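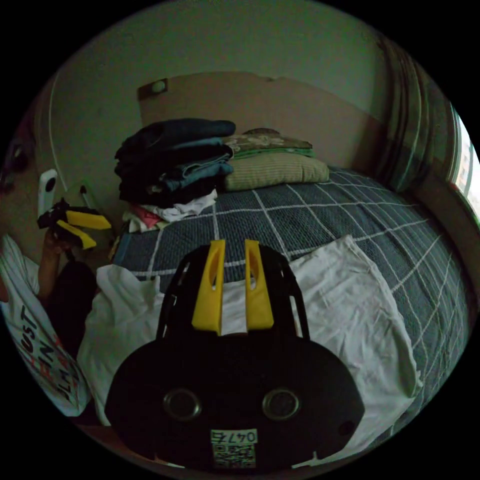
Chapter 2: Folding, Stacking and the Science of a Flat Surface

By Isabelle Simard
February

Cloth is wonderful stuff to study! A single sheet can be a flat plane, a tube, a ball or a mountain range, and it moves from one shape to the next with hardly any push from you. In Chapter 1 we looked at fibers one at a time. Now we get to put whole pieces of fabric on a bed and see how they behave. Look at the stack of folded clothes at the head of the bed, with the dark garments on top, the lighter blue ones in the middle and the white ones near the bottom. Every layer presses on the one beneath it, and friction between the layers keeps the stack standing. The rumpled white sheet nearby is the same kind of problem before any order has been put into it.

Why start with a bed? It is wide, it is at a handy height, and a blanket gives a little grip, so the piece you are folding stays where you lay it. A checked or gridded blanket is even better (my favorite!) – you can line up a hem with one of the lines and see right away whether your fold is straight. The students who tried these lessons at the Gandum workshop went hunting for plaid blankets after the first session, and their folds got a lot neater.

2.1 Finding the Edges

Before you fold anything, you need to find out what you have. A crumpled garment hides its collar, its cuffs and its hems, and two very different items can look much the same in a heap. Lift it by any point you like and let it hang. Gravity does a surprising amount of the sorting for you. Then lay it down, find two corners that belong to the same edge, and pull gently until the cloth between them goes straight.

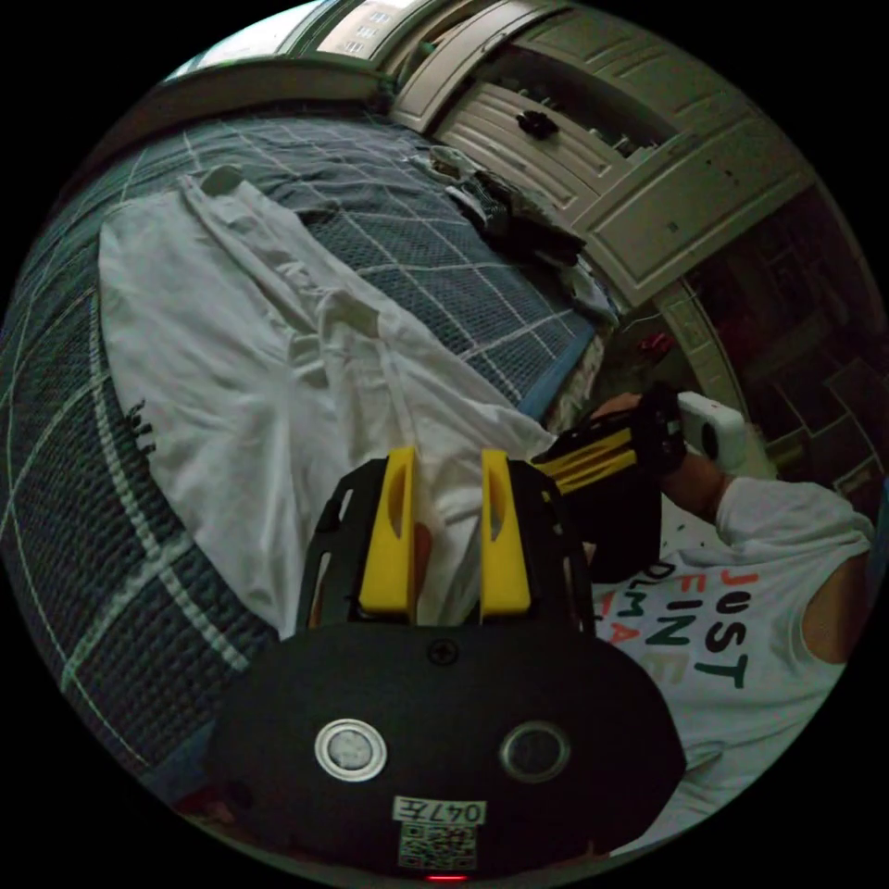

Figure 2.1 A crumpled white garment on a checked bedspread. Which edge would you look for first?

Try this with a T-shirt, then a pair of pants, then a pillowcase. Write down which edge you found first each time and how you knew. In the next section we'll give names to the main kinds of folds and work out why a crease in cotton stays put while one in a wool sweater springs back open.

Words to know: hem, drape, crease, friction, grain

Reader comments

Rajput: Did the pillowcase activity with my class and they didn't want to stop. One group made a stack of 39 dish towels. Is there an answer key for 2.1?

Vikent: The grid blanket tip is great. I used a tablecloth with squares on it and it worked just as well.

Pondix: Will the chapter cover fitted sheets? Please say yes!

Isabelle Simard: Yes, fitted sheets are in 2.4, with plenty of drawings.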